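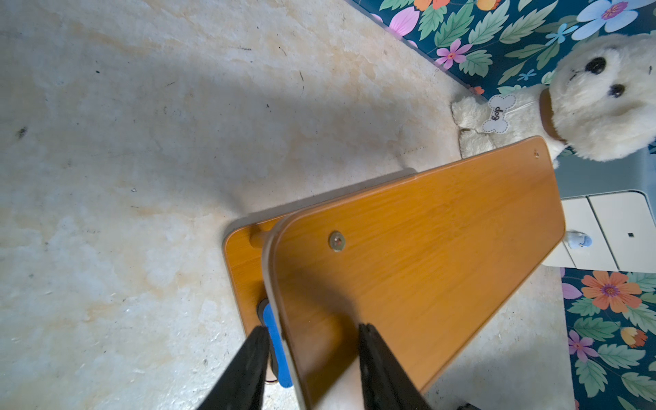 Where we are with the junior golf program

Hi all, this is my update on the Otbridge junior golf grant for the stretch from April to July. I'll try to keep it short, but a lot has been going on!

The big one first: we now have 18 kids signed up, against the 15 we promised you in the application. Most of them had never held a club before spring. They play the par-3 loop at Motton on weekday afternoons (the club lets us on from 4 p.m., when it's quiet), and the older ones have started keeping their own scorecards, with some pretty creative math early on.

Money next. Of the $2,000 you set aside for equipment, most went on junior half sets and a big order of range balls. I held a little back for gloves, which wear out faster than I'd budgeted for. Green fees are on track. The bus to away days is not – the quote came in higher than last year's and I've asked for a second one.

We played our first match in June, away at Mornbridge. We lost, and by a fair bit, but two of our pairs took their games to the last hole and everybody wanted to know when the next one was. I've asked Mornbridge for a return match in September and they sound keen.

Putting is what we're working on most right now. The kids would hit drivers all day if I let them, so I've started ending each session with a putting ladder – miss one and you drop down a rung. They grumble about it and then ask to stay late.

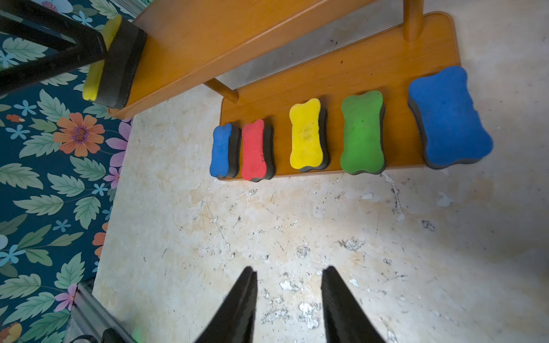
One parent wrote in to say that her daughter now practices three-footers on the hallway carpet before school, and could we please run something over the winter too. I'd love to. The indoor range at Loureiro has open slots from November and I'm waiting on their group price.

Still to do before the next report: get the second bus quote, settle the September date, and find a few left-handed clubs (we're short, and the lefties are sharing). I'll send the winter costs over as soon as Loureiro gets back to me.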